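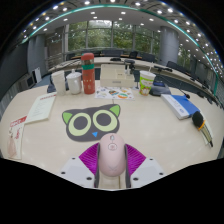
Attachment 1. Mouse held between the finger strips, front end over the lower right edge of the cat mat.

Ticket 1162
Project: Sinis, tabletop pick and place
Component: Grollik hand tool, episode segmenter
Opened: 26 May 2018
Priority: normal
Status: closed, one follow-up open

Summary
Episodes with the mouse as target are cut too early by the segmenter. The grasp label goes to "closed" and then back to "open" while the mouse is still in the jaws. Of 60 episodes recorded in the Plinstead meeting room, 23 were split in two and rejected by the import check for missing a release.

Expected
One episode per pick and place, with a single closed interval.

Observed
Two short episodes. The first ends mid-carry. The second starts with the mouse already held and has no approach.

Steps to reproduce
Import the session with default settings. Filter by target "mouse". Sort by duration. The split ones are at the top.

Log

Entry 1
Checked clock offset between video and jaw width readings. Offset is constant over the whole session. Not the cause.

Entry 2
Replayed a split episode next to a good one. Jaw width in the split one sits close to the open threshold during the carry. The mouse was taken across its body, so the jaws stay fairly far apart the whole time. Threshold was set in January using narrow objects and has not been touched.

Entry 3
Tried a lower smoothing window. More splits. Reverted.

Entry 4
Question from the labeling side: could the image-based check override the width reading? It looks for magenta on both sides of the target and reports pad separation. Ran it alone on the same session. Holds up on the carries. Fails on the approach, where the pads are spread on either side of the tabletop seam and the target is still beyond them. 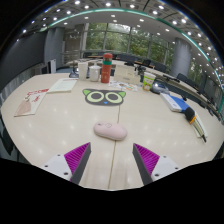
Attachment 2. Jaws open, mouse on the table beyond the fingers. Image check returned "closed" for this one.

Entry 5
Cause of the wrong "closed" in attachment 2: the check takes the nearest pink region as the held object, and the mouse is pale pink. It sits between the fingers in image terms but is farther out than the pads. Added a test that the target region has to reach the inner faces of both pads. Attachment 1 still passes as held, attachment 2 now comes back as open.

Entry 6
Replaced the fixed width threshold with one set per target. Value for the mouse is taken from the carry portion of the good episodes plus a margin of 3 mm. Reran the import with both changes. All 23 join up again with one closed interval each. No change to the other episodes.

Entry 7
Kofler asked whether the joined episodes need new labels. No. Start and end times moved, target and instruction text did not. Old split files are marked superseded and kept.

Note for operators
Leave the table layout as it is until the remaining mouse episodes are in. Vary the start angle of the mouse and the grasp point. Open the jaws fully before each approach and hold that for a moment so the segmenter gets a clean start.

Follow-up
Per-target thresholds are still entered by hand in the session config. Separate ticket to read them from a calibration grasp at session start. Assigned to the Grollik firmware queue.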